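4. Household food waste and the limits of self-reporting
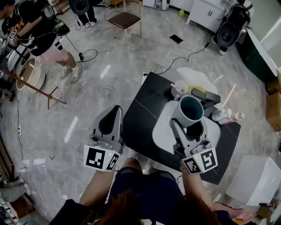 Jarosław Brzozowska
Research Associate, Household Consumption Group, Szczepańska Institute

Figure 3. A mug on a white tray, with a yellow sponge behind it.

4.1 Diary records and bin audits

Estimates of food thrown out at home depend heavily on how the question is asked. In the Gredau survey, households kept a written diary for two weeks and noted each item they discarded, the reason, and where it went. Of the 2,000 households invited, 1,429 returned a diary that could be used. The remainder either did not reply or left more than 3 days blank, which was our cutoff for exclusion.

A smaller group of the same households agreed to have their bins audited during the second week. Audit staff sorted the contents by food type and weighed them the same morning. Diary entries for that week were matched to the audit by food type only, since households seldom recorded weights in a way that could be compared item by item.

The two records agreed best for bread and for whole fruit. They agreed least for cooked leftovers, sauces and dairy products. Many diaries listed a leftover meal as a single entry, while the audit found its parts in separate bags or mixed with peelings. We therefore treat cooked leftovers as one category in the rest of this section and do not attempt to split them into ingredients.

4.2 Food that leaves by the sink

Bin audits have a gap of their own. Milk, soup, coffee, juice and the liquid from canned food are often poured away and never reach the bin. The diary form had a box for "sink or drain," but in the February round it was placed at the bottom of the page and was rarely ticked. After the form was redrawn for Werkeo, the second study town, with the box beside the item name, entries of this kind became more common.

We cannot say how much of that change is due to the form. Werkeo has more households with young children than Gredau, and parents in both towns wrote often about unfinished milk. The two rounds also fell in different seasons. For these reasons the drain entries are reported by town and are not pooled.

Small amounts are a further problem. Several participants told us in follow-up calls that they did not think the last part of a drink was worth writing down. Others recorded every half cup. The instructions said "all food and drink," and we now think this was too vague. A later version should give a few plain cases, such as tea left in a pot or cereal milk left in a bowl.

4.3 Date labels and storage

Participants were asked to give one main reason for each discarded item. The date label was the most common reason for yogurt, packaged meat and bagged salad. For fresh vegetables it was more often the look or feel of the item. People who shopped once a week gave the label as a reason more often than people who shopped every few days, and this held in both towns.

Some households did not separate "best before" from "use by" in their entries - they wrote only "date" or "old." We coded these as unspecified. Moving them all into either group changes the order of the reasons for bagged salad but not for the other foods.

Storage was harder to judge. The diary did not ask where an item had been kept, and the answers given in follow-up calls relied on memory. We use them only as background to the coding.

4.4 Coding and checks

Diary entries were typed into Nultano, the project's entry system, by two coders working apart. Where they disagreed on food type, a third coder read the original page. Disagreement was mostly over mixed dishes and over scraps that some people eat and others do not, such as potato skins and broccoli stems. We followed the household's own view where it was stated. Otherwise, skins and stems were coded as edible and bones, shells and pits as inedible.

Entries for pet food were removed. Food given to pets was kept but marked, as it had been bought for people and was not eaten by them. The effect of leaving these entries out is reported in the next section, together with the results by household size.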